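Search this site Go

Print | E-mail this page

The case for flattening first

Most advice on ironing concerns heat. Very little concerns the ten seconds before the iron is lifted, when the cloth is laid out, and in my view that is where most of the result is decided. A crease pressed in by accident takes longer to remove than one left by the drawer.

The Bokotside laundry trained its pressers to smooth every piece by hand, from the middle outwards, before touching the iron. Roner, its larger rival, left the step out to save time. I worked at both. At Bokotside we returned 23 pieces in every 1,000 for a second pressing; at Roner it was nearly double.

The household equivalent is simple. Use a hard, level surface with room on both sides of the cloth. Stand the iron on its heel to one side, with the cord leading away from the work. Lay the cloth lengthwise and press out the folds with flat palms. 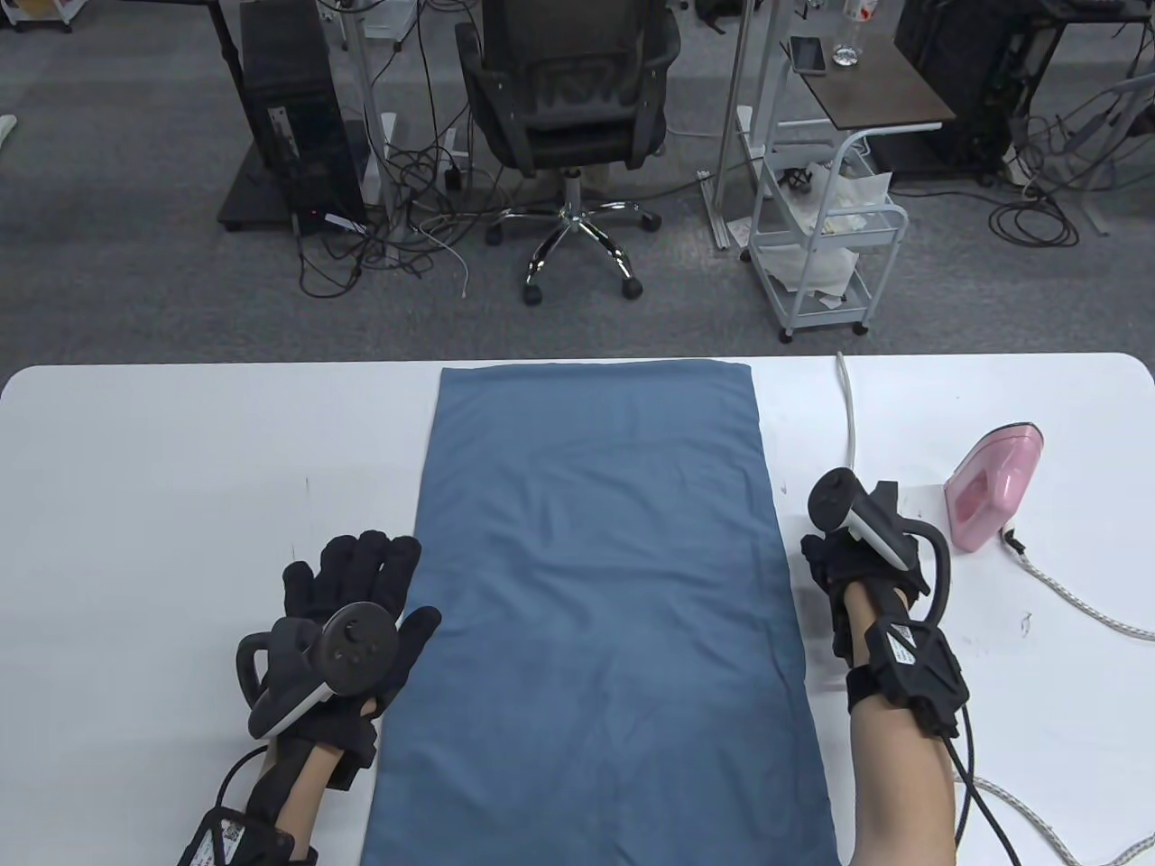
Should the edges be pulled straight before ironing? A light tug is enough, as hard pulling distorts the weave and the edge will waver again after the next wash.

Boards sold with clips and tensioners, the Hodton among them, address the same problem at greater cost. I remain unconvinced by them. A table and a pair of hands do the job adequately.

Share (23) | Comments (0)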